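Forums > Two-arm cells > Maintenance
2 min read

Right arm stops short on the fold

fkhamphan: Our cell stops the right arm as it reaches the shirt. I re-zeroed the wrist at 322 and reloaded the Plarko file. Same fault.
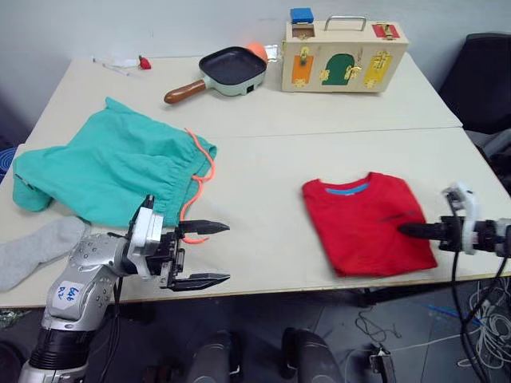

Grostosholm: Cable drag is my first guess. With both tables pushed together, the arm must work low, and those black cables hanging down past the table edge can pull on the wrist. Clip them higher.

Ciltden_user: I disagree. Drag gives a slow error. Check the finger screws first.

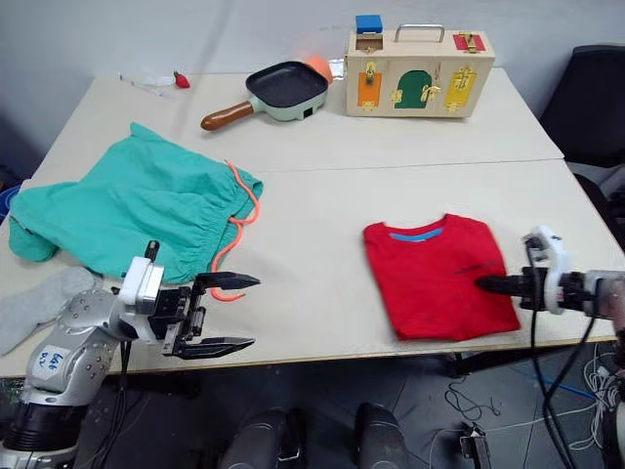

Re: Finger screws

fkhamphan: Screws are tight. I opened the gripper fully and looked from the wrist camera.
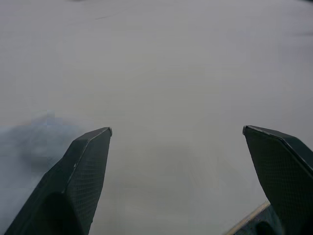
Brunner: Zero the fingers again before you touch any cable. The tips sit at nearly the same height, so I do not suspect a bent finger. Speed 400, please, not 1,000.

Grostosholm: Still the cable.

Contact | Back to top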